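Neker to Open Flooring Showroom in Hurdale 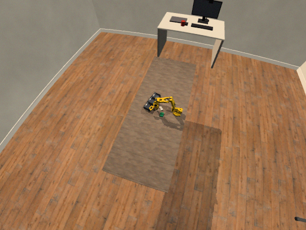
Computer rendering of a room with a wood-plank floor and a long rug.

HURDALE, 2026-02-09 — Neker, a supplier of wood flooring and area rugs, will open a showroom and warehouse on Sandhu Road in Hurdale at the end of February. It is the company's second location, after the Engate store, and will carry the full plank range along with runners and larger rugs.

The showroom will have 129 floor samples on display, laid in panels large enough to walk on. Customers can borrow up to seven samples at a time and keep them for a week at no charge. Rugs can be taken home on the same terms with a refundable deposit.

The warehouse behind the showroom will hold stock of the most popular boards, so that orders of up to 1000 square feet can be picked up or delivered without a wait. Larger orders will continue to ship from Engate. Delivery within Hurdale is free on orders over $300.

Neker will also offer its measuring service from the new location. A fitter visits the home, checks the subfloor, and leaves a written quote that covers boards, underlay, trim and labor. Old carpet can be removed on request — this is priced separately.

"Customers from Hurdale have been making the drive to Engate for years," the company said in a statement. "Many of them came twice, once to choose and once to collect. They will now be able to do both closer to home."

Existing orders placed in Engate can be moved to Hurdale for pickup by calling either store with the order number. Trade accounts will work at both locations, and account holders do not need to register again.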